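Three-Block Stack for Little Kids (the small pyramid)

Quick one today. Got asked for this after the Mamden play afternoon, so typing it up fast before pickup. Three cubes, a flat table, done in a few minutes. Good for rainy mornings, waiting rooms, whatever.

What you need: one yellow, one red, one green. We use the plain colored ones from the Urneck tub (350 pieces, way more than you need). Any three cubes the same size will do.
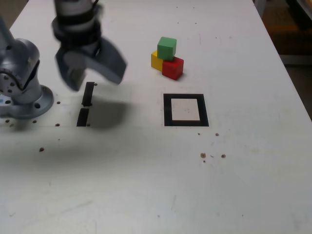
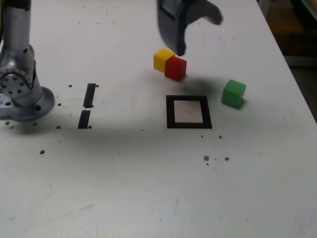
Yellow on the left, red on the right in both.

Step 1. Clear a spot
Light tabletop is best, colors pop. Not carpet. Not a quilt. Scuffs are fine, ours has plenty.

Step 2. Bottom row
Yellow down first. Red right up against it, sides touching. Doesnt have to be perfectly even, a little forward or back is ok. A gap is not ok. Push them together with one finger on each side.

Step 3. Green on top
Hold it by the sides. Bring it over the line where the two bottom cubes meet. Lower it straight down, let go slow. Half on yellow, half on red.

Step 4. Check
Look from the front, then the side. Leaning? Lift green, squeeze the bottom two again, retry.

If it keeps falling
- Gap in the bottom row, nearly always
- Table wobbles. Fold some paper under the leg
- Kid is dropping, not placing. Say "park it"

Make it harder
Swap the colors and have them copy yours. Then three on the bottom, two in the middle, one on top. My oldest got up to a 16 cube wall this way, took all of Febuary.

Next up: bridges, using the long pieces.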